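4.2 Gripper comparison on the condiment sorting task

The second set of trials holds the arms and controller fixed and varies only the fingers. Two finger sets were tested. The Kivley set has flat pads with a thin rubber face. The Kruger set has a shallow groove cut along the length of each pad, meant to center round objects before the fingers close fully. Both sets bolt to the same two-finger body, so the change between them requires no new calibration of the arms, only a reset of the closed position.

An operator drove both arms by teleoperation. The same operator, Chiamaka Garba, ran every trial in this section to remove differences in skill. Objects were laid out by hand before each trial and were not placed in a fixed pattern. We did not require the bottles to be upright, and most were laid on their sides, where a grasp across the body leaves little room between the pads and the tabletop. The task was to pick up each bottle and release it inside a clear container.

We logged 1,511 grasp attempts over both finger sets. An attempt begins when the commanded finger opening starts to shrink and ends when the object is released or slips. Finger position was recorded at 30 Hz, and motor current at 100 Hz. Slips were labeled afterward from video by Graciela Daza, who was not told which finger set was in use, although the groove can be made out in close views and the labeling should not be treated as fully blind.

The workspace is a wooden tabletop inside a black extrusion frame, with one arm on each side (Fig. 2). Other objects, among them toy donuts and a box grater, share the table with the bottles and act as clutter.

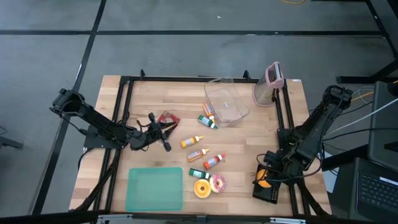 Figure 2. Two-arm setup with condiment bottles, clear container and clutter objects. Both arms carry black grippers.

The grooved pads slipped less often on bottle bodies, and the difference was largest when the grasp was off center. On caps the order was reversed. The groove spans most of a small cap and leaves only two narrow edges in contact, so the cap tends to turn between the fingers during the lift. Flat pads also did better on thin packaging. The Gestier controller limits closing force by motor current, and we left that limit at its default for both sets. Raising it for the grooved pads may recover part of the loss on caps, but this was not tested.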